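Selling Used Candle Holders Online
Project report, second-year retail course
Riet Visser and Donnie Strachan

1. What we wanted to know

Candle holders are cheap, heavy for their size and easy to break. We wanted to find out which kinds sell on the secondhand site Omska and which ones sit there. For nine weeks, starting in September, we saved every new listing in the candle holder category. After removing doubles we had 3,131 listings. Of those, 872 were for glass.

Glass sold faster than metal when the buyer could pick it up. When it had to be mailed, it sold slower. Ribbed and fluted pieces did better than plain ones in both cases.
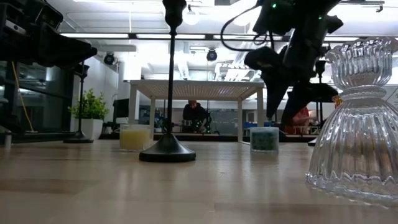
Hajar Ait Ali told us at the midterm review that we were mixing up two things, the price of the holder and the price of the box. She asked for a separate table with postage taken out, and we added it as Appendix B.

2. Metal and tall stands

Tall stands were the hardest group to compare. Sellers measure them in different ways -- some with a candle in, some without -- and many give no height at all. We ended up sorting them into short, medium and tall from the seller's own words.

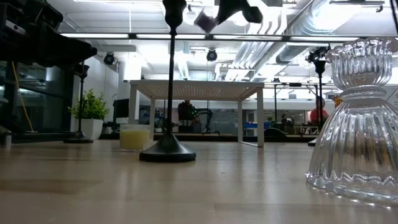 Pairs sold better than singles, even when the two did not match. Black was the most common color word in this group, followed by brass. We did not check whether "brass" meant the metal or the color.

3. Background and surface

We also noted what each item had been photographed on. Wood was the usual choice, then tablecloths, then windowsills. Pale wood often came with glare, and glass was hard to make out against it.
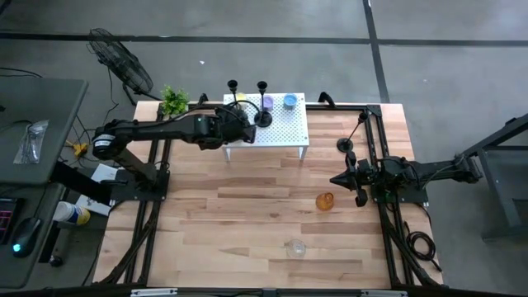
Fig. 3. Light butcher-block tabletop.

4. Interviews

Seven sellers answered our questions. Most had started with things from a relative's house and kept going. 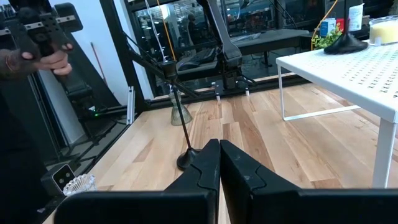
Two of them only list on Sunday evening and say the rest of the week is dead. Our data shows a small bump on Sunday, but it is gone when the glass listings are left out.

5. Problems

Omska hides the final price when a buyer makes an offer, so all our prices are asking prices. Donnie did the coding for metal and Riet for glass, and we did not cross-check until week six.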